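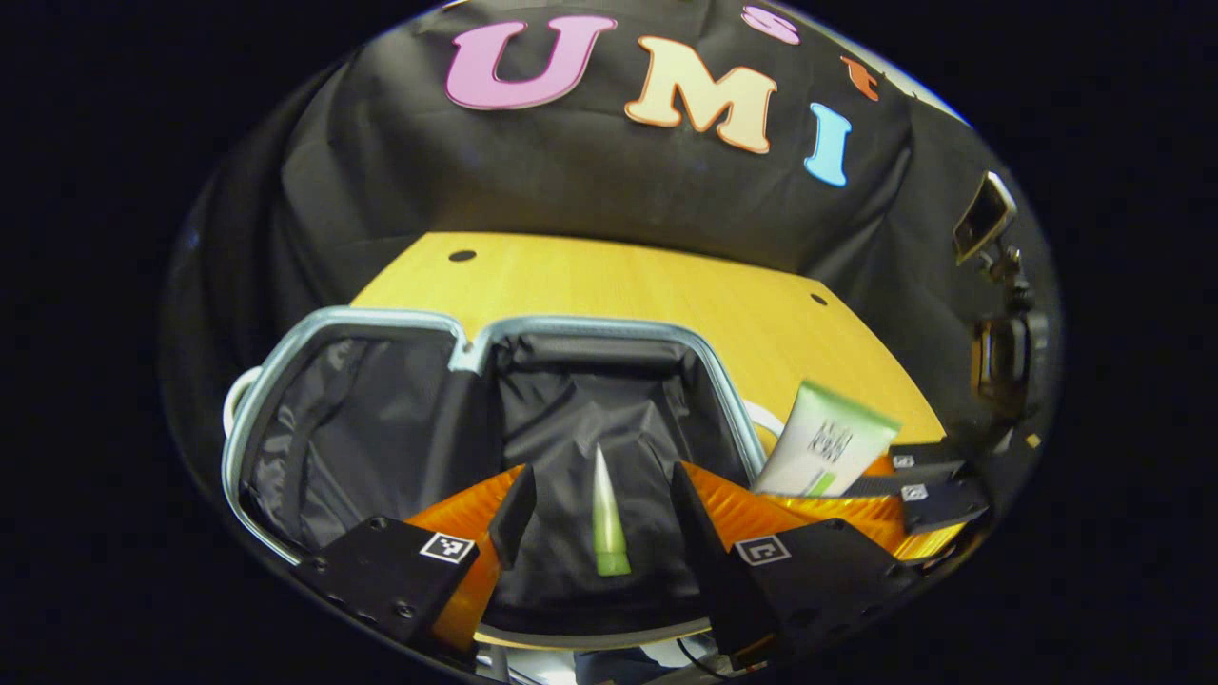
Gurnville pupils walk out over the Kerekes marsh plan

I've lived in Gurnville for most of my life and I don't think I'd ever seen the High Street stop before Thursday morning. Cars, the bread van, the number 3 bus with its doors open, all of it just sitting there while a very long line of teenagers went past singing. I'd only gone out for milk.

The pupils were from the secondary school up on Kirnel Road and they were walking to the council offices to object to the plan for Kerekes marsh. If you've missed all that (and plenty of people have, going by the queue in the chemist's), the council wants to drain the lower end of the marsh and put a lorry park and a cold store on it. The pupils say the marsh is what soaks up the water when the river comes over, and that without it the bottom half of town will be wet every winter.

I tagged along with my milk and got talking to Aisling Fitzgerald, who is in her last year and seemed to be running things, as far as anyone was. She told me 61 of them had signed up to walk by the night before. There were a lot more than that by the time they reached the bridge, and a few grandparents had joined on at the back.

"My mum's house had water up to the second stair when I was nine," she said. "We lived with my aunt until Easter. I don't want to do that again and I don't want anybody on our street to do it either."

She has been turning up to planning meetings since last spring, mostly on her own. The petition was her idea too, and it had 992 names on it when she handed it over the counter at reception. The woman behind the desk gave her a receipt, which got a huge cheer from outside when she held it up!

Haoran Deng, who's a year younger, had the megaphone. He moved here from a big city inland, and he said the first thing he noticed was that everyone kept their photo albums upstairs. He has been measuring the water level at the edge of the marsh after school, with a painted stick and a notebook, and his biology teacher, Edit Magyar, has been helping him turn it into proper charts. After the heaviest rain in November the marsh rose by 42 centimetres overnight while the river gauge in town hardly moved. He'd brought the chart with him, laminated, and was showing it to anyone who stood still.

Mrs Magyar wasn't on the walk. She was teaching the ones who'd stayed behind, and when I rang her later she was careful about what she said. The school hasn't given permission for anyone to miss lessons and those who did will get an unauthorised mark. "But I'm not going to pretend I think the work is bad," she said. "The work is good. I'd put it in front of anyone."

The council's side of it came from Peadar Rafferty, who leads on planning and who did come down the steps to talk to them, coat on, looking as if he'd been halfway through a sandwich. He said Gurnville needs jobs, and that Skurnevum, the company behind the cold store, has promised a storage pond to take the extra water. He also said he'd read Haoran's figures. I was standing quite near and I'd say he meant it, though he got a fair bit of heckling when he couldn't say how big the pond would be.

I asked him that again afterwards, away from the megaphone. The answer is that the drawings aren't finished. He expects them before the plan goes to the full council, and he said pupils would be given a slot to speak at that meeting if they put a request in writing. Aisling had one written out on the wall outside within roughly ten minutes, leaning on somebody's rucksack.

Skurnevum didn't pick up when I phoned, and the email I sent hasn't been answered yet. I'll add their reply if one comes.

Not everybody in town is behind the walkout, I should say. Edit Deák, who has the hardware shop by the bridge, lost a good hour of trade and thinks lessons are lessons. She has also been flooded three times and can't get the shop insured any more — so she signed the petition, then went back in and shut the door. Her son has been out of work since the cannery went and would take a job at the cold store tomorrow. I heard much the same from two other people on the way home.

Most of the pupils were back at school by lunch. A handful walked on down to the marsh to take the day's reading, and Haoran says they'll keep doing that every afternoon until the meeting. Anyone who wants to help can find them by the lower gate from four o'clock. Wear wellies, the path's gone again.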